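먹지도 못할 도넛을 접시에 담는 일

글 Noltus 편집부
2018-04-30

솔직히 말하면 시작은 충동구매였다. Cisville 지하상가 끝에 있는 소꿉 가게에서 우산을 털며 비를 피하다가 장난감 도넛이 담긴 바구니를 봤다. 하나에 1,000원. 커피 한 잔 값이면 한 움큼을 살 수 있는데 안 살 이유가 없지 않나! 집에 조카가 오는 날도 아니었고 선물할 데도 없었다. 그냥 분홍색이 너무 분홍색이라서 집어 들었고, 분홍색만 있으면 심심하니까 보라색도 집었고, 그러다 보니 봉지가 불룩해졌다.

그러고 나서 일 년 가까이 장난감 도넛을 사고, 담고, 다시 담으며 살고 있다. 마감이 끝난 밤에 특히 자주 한다. 남들은 퍼즐을 맞추거나 뜨개질을 한다는데 나는 도넛을 옮긴다. 큰 것 옆에 작은 것을 놓았다가, 아니야 색이 뭉쳤어, 하면서 다시 빼고. 이게 은근히 시간이 잘 간다(드라마 한 편 틀어 놓고 화면은 하나도 못 본 적이 있다).

처음에는 도넛만 있으면 되는 줄 알았다. 식탁 위에 그냥 흩어 놓으니까 어딘지 모르게 분실물 보관함 같았다. 그래서 찬장에서 접시를 꺼냈다. 접시를 꺼내고 나니 이번에는 접시가 허전해서 매트를 깔았다. 둥글게 짠 밝은 매트에 흰 접시와 짙은 회색 접시를 한 장씩. 둘을 겹치지 않게 올리려면 자리가 빠듯해서 어떤 날은 회색 접시가 매트 밖으로 조금 나간다. 나는 그 정도는 그냥 둔다. 집에서 밥 먹을 때도 그렇게 놓으니까.

담기 전에 도넛을 접시 둘레에 늘어놓는 시간이 나는 제일 좋다. 큼직한 분홍 도넛에는 보라색 줄무늬가 지나가고, 그 근처에 조그만 보라 도넛이 있으면 둘이 친척처럼 보인다. 가운데가 진한 작은 황갈색 도넛은 또 얼마나 수수한지. 이런 애들은 화려한 것들 틈에 하나쯤 있어야 한다.

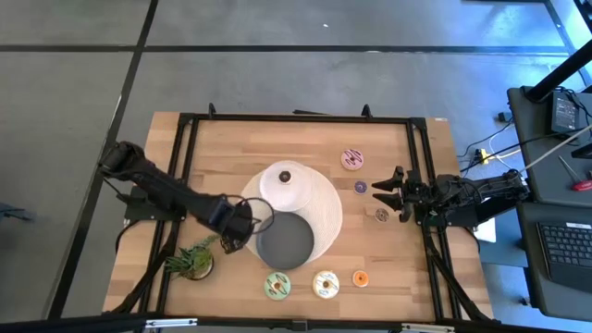

지난 호에 짧게 이 얘기를 썼더니 어느 독자분이 엽서를 보내오셨는데, 자기는 접시를 먼저 정하는 건 반대고 도넛 색을 다 골라 놓은 다음에 접시를 골라야 한다고, 안 그러면 결국 집에 있는 흰 접시에만 담게 된다고 하셨다. 읽다가 뜨끔했다. 내가 딱 그랬으니까! 한동안 흰 접시만 썼고, 회색 접시는 생선 구울 때나 꺼냈다.

엽서를 받은 날 저녁에 당장 순서를 바꿔 봤다. 도넛부터 늘어놓고, 한참 들여다보고, 그다음에 찬장을 열었다. 결과는 반반이다. 색이 밝은 도넛들은 확실히 어두운 접시에서 살아났다. 하늘색이나 흰색 아이싱은 흰 접시에 올리면 가장자리가 흐릿해져서 멀리서 보면 뭐가 접시고 뭐가 도넛인지 모르겠는데, 회색 위에서는 또렷하다. 반대로 초콜릿색은 흰 접시로 가야 한다. 이건 여러 번 바꿔 봐도 그랬다. 다만 접시를 나중에 고르면 찬장 앞에서 보내는 시간이 길어진다. 나는 성격이 급해서 요즘은 그냥 둘 다 꺼내 놓고 시작한다.

어디서 사느냐고들 물으신다

제일 많이 받는 질문이라 한꺼번에 적는다. 도넛은 Cisville 가게에서 산 것이 절반, 나머지는 Clerley의 소꿉 빵 세트에서 나왔다. 세트에는 크루아상이랑 식빵도 들어 있는데 나는 도넛만 쓰고 나머지는 옆집 꼬마에게 넘겼다. 꼬마는 식빵을 제일 좋아한다고 한다. 의외였다.

크기는 섞어서 사는 편이 낫다. 처음엔 키를 맞춘다고 비슷한 것만 골랐더니 담아 놓은 모양이 꼭 단추 상자 같았다. 큰 것과 작은 것이 섞여야 진짜 빵집에서 이것저것 골라 온 것 같다. 그리고 아무 장식 없는 도넛을 꼭 하나 넣으시라. 살 때는 손이 안 가는데 막상 담을 때 그것만 찾게 된다.

매트는 Tamiru라는 작은 공방에서 샀다. 지름을 물어보고 샀어야 했는데 화면으로 보고 덜컥 주문해서, 받아 보니 생각보다 작았다. 큰 걸로 바꿀까 하다가 정이 들어 버렸다. 둥근 결이 가운데로 모이는 것이 예쁘고, 나뭇결 밝은 상판에 깔면 색이 튀지 않아서 좋다. 네모난 매트도 써 봤는데 도넛도 둥글고 접시도 둥근데 혼자 각이 져서 자꾸 눈에 걸렸다. 네모 매트는 지금 전화기 밑에 깔려 있다.

접시는 새로 살 필요 없다. 정말이다. 밥 먹는 접시면 된다. 나는 이 취미 때문에 접시를 산 적이 한 번도 없고(한 번 있다, 물방울무늬였는데 도넛 스프링클이랑 겹쳐서 어지러웠다) 앞으로도 안 살 생각이다.

한쪽은 수북이, 한쪽은 달랑 하나

이제 담는 얘기. 두 접시에 똑같이 나눠 담는 게 예의 바른 방법이겠지만 나는 한쪽으로 몰아 담는 걸 훨씬 좋아한다. 회색 접시에는 살짝 겹치게 쌓는다. 주황빛이 도는 노릇한 글레이즈 도넛을 뒤에 두고, 그 아래로 연한 청록색 아이싱에 알록달록 스프링클이 뿌려진 것을 걸쳐 놓는다. 흰 아이싱에 초콜릿 줄무늬 있는 것은 옆에. 그러면 접시가 금세 푸짐해 보인다.

흰 접시에는 작은 초콜릿 도넛 하나만 올린다. 가운데 구멍까지 다 보이게, 주변은 그냥 비워 두고. 이 조합을 처음 해 봤을 때 너무 마음에 들어서 그날 밤에는 치우지도 않고 잤다. 수북한 쪽은 손님 접시 같고, 하나 있는 쪽은 단것을 좀 줄여 보겠다고 결심한 사람의 접시 같다. 나는 대체로 수북한 쪽 사람이다.

겹쳐 쌓을 때 무늬 있는 면이 가려지지 않게 하려면 밋밋한 것을 먼저 놓고 화려한 것을 나중에 걸치는 게 편한데, 이게 꼭 정답은 아니다. 글레이즈 도넛이 위로 올라가도 예쁘다. 노란 기운이 위에 있으면 접시 전체가 갓 나온 빵처럼 따뜻해 보인달까. 몇 번 굴러떨어지는 건 각오하시길. 우리 집 소파 밑에서 지난주에 보라색 도넛이 나왔다. 언제부터 거기 있었는지는 모르겠다.

색이 비슷한 것끼리 붙이는 것도 한동안 열심히 해 봤다. 분홍 옆에 보라, 초콜릿 옆에 황갈색. 얌전하긴 한데 금방 질렸다. 요즘은 노릇한 색 옆에 청록색처럼 아예 먼 색을 붙이는 쪽이 재미있다. 실제 빵집 진열장에서도 나는 늘 그런 칸 앞에서 멈춘다. 파란 도넛은 사 놓고 맛있게 먹은 기억이 별로 없는데도 왜 자꾸 눈이 가는지.
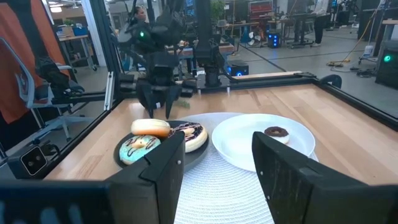

치우는 얘기도 조금

놀았으면 치워야 한다. 나는 뚜껑 있는 양철 쿠키 통을 쓴다. 도넛만 따로 넣고 매트는 돌돌 말지 말고 펴서 통 밑에 깐다. 한번 말아 뒀다가 가장자리가 들떠서 두꺼운 사전으로 이틀을 눌러 놨다. 접시는 당연히 찬장으로 돌아간다. 가끔 깜빡하고 그대로 뒀다가 다음 날 아침에 그 접시로 토스트를 먹는다.

먼지는 마른 붓으로 턴다. 줄무늬나 스프링클처럼 올록볼록한 데에 먼지가 잘 앉으니까 그림 그릴 때 쓰던 납작붓 하나 정해 두면 좋다.

그리고 손님이 오면 조심하실 것. 작년 8월에 친구가 놀러 와서 흰 접시에 있던 초콜릿 도넛을 정말로 입에 가져갔다. 이가 닿기 직전에 내가 소리를 질렀고 친구는 그 뒤로 우리 집에서 뭘 먹을 때마다 먼저 손가락으로 눌러 본다. 진짜 도넛을 사다 준 날에도 그랬다.

Noltus 68쪽에 독자분들이 보내 주신 상차림을 모아 두었다. 도넛 말고 마카롱으로 하신 분도 있고, 단추로 하신 분도 있는데 단추가 생각보다 그럴싸하다. 다음 호에는 소꿉 찻잔 얘기를 써 볼까 한다. 찻잔은 아직 안 샀다. Cisville 가게에 파란 것이 하나 남았다고 해서 퇴근길에 들러 볼 참이다.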